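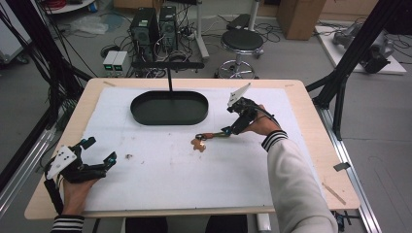 The Cookie Is Still on the Table

Every January somebody tells me this is the year the machines start doing the dishes. I have been writing about kitchens and small workshops long enough to have heard it from vacuum people, from refrigerator people, and now from people whose grippers are worked by a human being in a striped cuff, reaching toward one gingerbread man on a white surface.

I don't think gingerbread is a silly place to begin. Anyone who has baked with children knows that picking up a thin cookie is a real job. You slide a fingertip under the edge, or you pinch the sides and feel for the moment when an arm is about to come off. You do it without looking while you argue about who gets the icing. A stiff tool gives you almost none of that. Put one in a person's hand and the person gets clumsy, and the person has had a lifetime of practice with cookies.

The case for optimism goes like this: let people do the chore with the machine's kind of fingers, record plenty of it, and the machine will pick up the habit. Maybe so. My trouble is with the word "chore." Moving a cookie to a tray is a motion. The chore is noticing that the batch has cooled, finding the tray under last night's mail, wiping off whatever is stuck to it, dealing with the one that broke, and stopping when the doorbell rings.

Sosina Gebru runs the packing room at Shiferaw, a bakery that ships 260 boxes on a good day before the holidays. She was offered a trial of an automatic packer two winters ago and took it. It was fine with the square shortbread. Then the gingerbread came through, a bit soft because the weather had been damp, and her staff spent the afternoon standing next to the machine fixing what it had done. "I didn't lose any work," she told me. "I got a second kind of work." The packer went back. She would try another one, she says, if the seller agreed to come in on a damp day.

That is all I would ask of anybody in this business. Show me the damp day. At the Celtham home show last spring I watched a machine fold towels for the better part of a morning. They were all the same size, and a young man laid each one down flat and square before it started. My neighbor's twins could fold towels under those terms. When I asked whether I could hand it a fitted sheet, he laughed, and I laughed too, but I had meant it.

Nadja Wallner, an engineer who spent 8 years on factory lines before moving over to household machines, thinks I am too hard on them. Her argument is a fair one. Early dishwashers needed you to scrape, rinse and stack just so, and people bought them anyway and changed how they stacked. We will meet the robots partway, she says, with flatter shelves and plainer trays. She may be right about that. I only notice how often "partway" ends up being my side of the kitchen, and that the dishwasher cost less than a car.

Factory work has a better claim. A line can be built around what the machine is good at, and the same part arrives in the same spot all shift long. My kitchen counter has never once looked the same at breakfast and at supper. I have a drawer in it that opens only if you lift and swear.

So I will keep my money for now. If a company wants it, they can come to my house in Isstead at six in the evening, with the cookies stuck to the sheet and the dog under the table, and leave their own people out in the car. I'll put the coffee on for them when it's over.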